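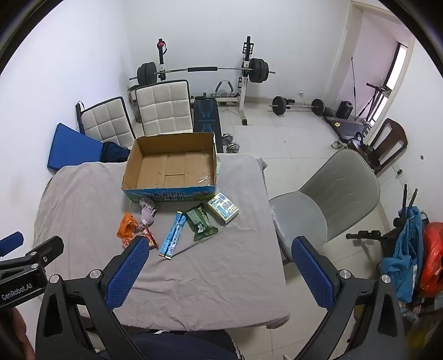 Home Robot Bench Tips: Getting Your Pick-and-Place Software to Behave

These are the tricks I keep pinned next to the monitor, mostly on the software side, for anybody teaching an arm to put small household stuff into a box. Take what you like! They were worked out on Plernell for planning and Varma for logging, but most of them carry over to whatever you run.

Start with the replay, always
Before you touch a single setting, play back a recorded run with the motors off. Varma lets you scrub through the gripper opening width alongside the video, and I love it for this. If the width trace jumps while the fingers look still, fix that first and leave the planner alone. I once spent a whole December weekend tuning a planner that was fine - the timestamps were off by 40 milliseconds.

Check your wide lens correction near the edges
Fisheye views are wonderful for context and terrible for measuring. Run the Avitz calibration with the board pushed well out toward the corners as well as the middle. Save the result with the date in the name, and keep the old one until the new one has been through a full session.

Segmenting thin wrappers 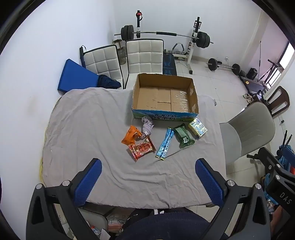 Flat, shiny packaging is where a depth-only mask gives up, so let color do the first cut and bring depth in afterward to clean up the edges. Set the cloth color as your background from a few patches instead of one, and include a patch from inside a fold, or every wrinkle will come back as an object (so many phantom objects!). Then test on the hard pairs. A long, narrow light blue packet lying diagonally next to a dark green one is a great one to try: the green should separate from gray cloth in no time, and the pale blue is the one that tells you if your threshold is any good. Fit a rotated box to the long packet too, since a straight up-and-down box around something diagonal is mostly tablecloth, and your grasp point can end up off to one side.

Ignore the rest of the room
Draw a polygon around the tabletop and throw away everything outside it before detection runs. Chairs, floor, exercise gear, all of it. My detection pass went from 296 milliseconds to 61 with that one change and I did a little dance. Redraw the polygon whenever the camera moves, or have the software find the table edge for you if it's a hand-held rig.

Plan the drop before the pick
An open box has walls, and the fingers need room between them. Ask Plernell for the release pose first, check it for collisions with the fingers open, and only then pick a grasp that can reach it. Add the flaps to the collision model if your box has them. Come straight down for the last stretch, and go straight back up after letting go.

Close slowly on soft things
Cloth and snack bags like different settings. For cloth, close all the way and trust the pads. For bags, stop at a width limit and check the motor current. I keep 2 profiles, named SOFT and BAG, and the label from the detector picks between them. Start each one slower than you think you need.

Name your runs like leftovers
What it is and when you made it! Mine look like table_cloth_bags_03, with a one-line note in the log saying what changed. Utska will search those notes across all your sessions, and it's worth setting up early, while the folder is still small.

Quick fix for jittery labels
If a packet keeps flipping between two classes, hold the label until the new one has won for five frames in a row. Clear the hold when the gripper closes, then let it look again once the fingers are out of the way.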